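Folding Everything: A Bedroom Gallery
April 2020

I should say up front that I don't believe in folding systems. I have owned three books on the subject and given all of them away, the last one to Dorota Olszewski, who used it to level a nightstand. So when Laurinda Fonseca asked me to go through my own closet for this page and report back on whether any of it makes a difference, I said yes mostly so I could say no with some evidence behind me.

The rules were hers. Everything out of the closet and onto the bed, one kind of thing at a time, folded the way the Holtine method says to fold it, then back on the shelf. She also wanted captions. What follows is closer to grumbling.

The Holtine method, if you've missed it, comes on a laminated card for three dollars. It promises that a folded sweater will stand up by itself like a book. Mine have never stood up by themselves, and I doubt they read the card. It also claims you'll save 37 minutes a week, a figure I'd love to see someone defend. I don't spend 37 minutes a week on my clothes now. I'd have to start wasting time in order to save it.

The sweaters

Knitwear is where these systems earn their reputation or lose it. A T-shirt will put up with almost anything. A sweater has bulk at the cuffs, bulk at the collar, and a habit of sliding open the minute you turn to pick up the next one.

The card's first step is to lay the sweater out flat on a "firm, smooth surface." I'd like to meet the person who has one of those free. Most of us have a bed, and most beds have a blanket on them, and a fluffy blanket is about as firm and smooth as a sheep. It grips the back of the knit, so when you pull one side straight the other side comes along. 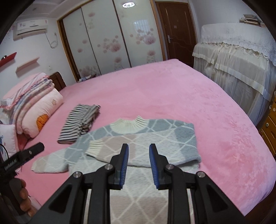
Step two is the sleeves. Holtine wants each one brought straight across the chest, with the cuff finishing near the opposite side. The older way, the one my aunt used, bends the sleeve at the shoulder and runs it down toward the hem. I have now done both on every sweater I own. The straight-across fold is faster. It also leaves a thick band right where you need to make the next fold, so the finished thing comes out fat in the middle. My aunt's version takes a few seconds longer and lies flatter. Nobody sells my aunt on a card.

A word about patterned knits, because Abilio Barrios wrote in to ask. He has read that you should line up the pattern as you fold, diamonds to diamonds, so the stack "looks intentional." I tried it on one sweater and gave up on the second. The sleeves are knitted separately from the body on most of mine, and the lines don't meet when I'm wearing the thing, so I don't see why they should meet on a shelf.

The stripes

Striped tops are supposed to be the easy ones. The stripes give you a guide, says the card, and you just follow them across. That works if the top still hangs the way it did when you bought it. After enough washes the side seams wander toward the front, and then you have to choose between folding along the stripe and folding along the seam. I go with the stripe. It looks neater and the seam is going to wander anyway.

The shelf

Laurinda wanted me to buy dividers. She likes the Stikavetti ones, which slide onto the board and keep each pile from leaning on its neighbor. I borrowed a set from Nuria Casado before spending any money. They do hold the piles up. They also take up room, and on a narrow shelf like mine that meant one pile fewer, which then had to live on the chair. I count that as a draw. Nuria has hers back.

What I did change, and I admit this through my teeth, is the height of the piles. I used to stack sweaters until they touched the shelf above, and the one I wanted was always at the bottom. Now I stop at four — five if they're thin — and I can lift the top ones off without the whole thing going over. No card told me that.

The mail

Since the last gallery went up we've had more than 300 comments, many of them from people who swear by rolling. Rostyslav Pylypenko sent a long and polite defense of it, and says his rolled sweaters have held for a full winter. I'll take his word. I rolled two of mine and they looked like bread, and by the next morning one had come undone and pushed the other to the back of the drawer.

Several of you also asked about the Paredes folding board. I haven't used it. It's a hinged sheet of plastic the size of a sweater, and you have to find somewhere to keep it, presumably on the shelf with the sweaters.

The next gallery is in May and will be linens. Laurinda has already told me there's a correct way to fold a fitted sheet. I've heard this before.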